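Section 4: two-arm bench, set-up for visits and open days

Read all of it before the doors open. Last August we skipped the cable bit and lost an hour. Questions to Gheorghița Coman (bench) or Orestis Lambrakis (visitors, leaflets, parking).

**Before you start**

- Key for the Limstead room, hook 2.
- Ellero controller on the shelf, leave the lid shut.
- Job file 1156. Not 801, that's the old Turkau demo and the heights are wrong for this floor panel.
- No lanyards or loose sleeves near the rail. That includes you.

**4.1 Laying out**

1. Wipe the floor panel. Dry cloth only.
2. Teal tray down first, between the arms, where both grippers can get to it. Scissors and small tools go in the tray.
3. Orange box behind it and to the right. Lid open, all the way back.
4. Compartment organiser in the far right corner. Tape in the corner cell, coiled bits where you like, leave plenty of cells free so people can suggest where things go.
5. Power on, wait for the small green lights. No light = check the plug before ringing anybody.
6. Follow both purple cables along by eye. Should be a loose loop, nothing caught under a joint.

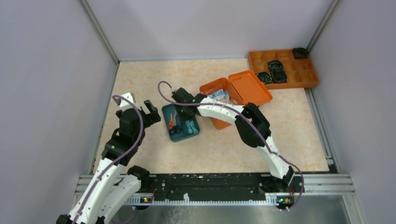 *Fig. 4a. Laid out, right arm over the tray, left arm waiting.*

> **Caution:** hands out of the enclosure once the arms are live. If a visitor drops something in, press stop first, then fetch it.

**4.2 Running the demo**

1. Stand visitors back behind the tape on the floor. Small children at the front, they can't see otherwise.
2. Speed to 100 on the dial for the empty run. Drop it right down before anything goes near the tray.
3. Say what's going to happen, then press go. People like to be told which arm to watch.
4. Let the right arm come down over the tray. Don't talk through this bit, it's what they came for.
5. Put the wrist view up on the big screen. Visitors at the back get nothing otherwise. Tilt the screen if the window's behind them.
6. Check on the wrist view that the jaw is over the tools and clear of the tray rim. If it's over the rim, stop, back off, move the tray a bit, go again.
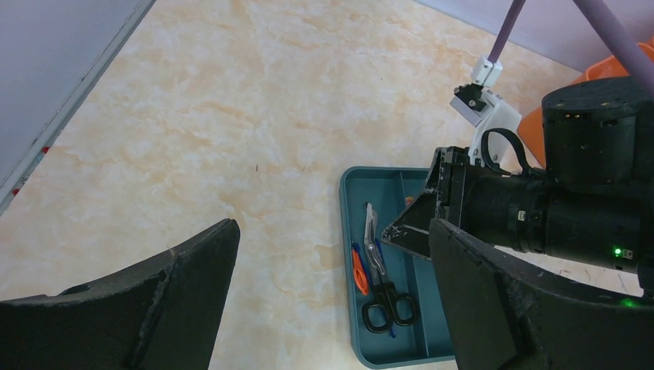

7. Happy with it? Carry on to the pick. If not, back to step 6.
8. Missed pick: let it go round once more. Second miss, press stop and take questions while you re-seat the tray.

Note: scuffs on the gripper fingers are fine. Cracks are not, swap the finger and write it in the Raptis log.

**4.3 Questions you will get**

- *Can I have a go?* Only on the practice pad, and only when the arms are parked.
- *Does it ever drop things?* Yes. Say so.
- *How much was it?* Send them to Orestis.

**4.4 Packing up**

1. Park both arms, wait till they've stopepd moving.
2. Power off at the wall, not just the controller.
3. Scissors counted back into the drawer. Every pair.
4. Organiser and box stay out if there's an afternoon group, otherwise cupboard.
5. Key back on hook 2. Sign the sheet.

Anything broken, tell Gheorghița the same day pls, a note on the bench gets lost.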